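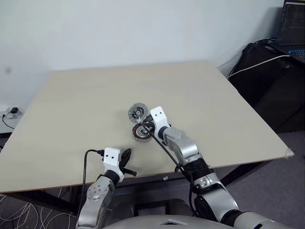 Bearing noise in small ventilation motors

Kirus has finished its review of the extract fans returned from the east block between January and June. Most were sent back with the same note on the label: noisy at low speed. Indira Annamalai and Elango Kulkarni ran each unit on the bench before opening it, and their findings change how we would like faults to be reported.

A worn bearing and an electrical fault can sound much alike through a ceiling grille. Bearing noise follows shaft speed and carries on as the fan coasts down after the supply is cut. Magnetic hum stops the moment the supply goes. Please carry out this check before removing a fan and write the result on the label. It needs no instruments.

Of the units that were still noisy while coasting, the majority had grease that had hardened on the side nearest the duct. Kitchen extracts were the worst affected. The Stemo grease used until last year thickens when it takes up cooking vapour, and it has been withdrawn from the stores. Its replacement is the Varma grade 2, already held on the usual shelf. The two must not be mixed. Clean out the old grease fully, and fit new bearings where the race shows any pitting.

Winding resistance should be measured between each pair of leads with the motor at room temperature. Readings that differ by more than 4 per cent are grounds for rejection. Insulation is tested separately, with the controller disconnected.

Fans on the 400 mm ducts are outside this procedure and still go back to Zoltov unopened, with job number 292 on the paperwork.

Mirela Seixas holds the revised test sheet. Old copies can be used for notes but will not be accepted with returns after Tuesday.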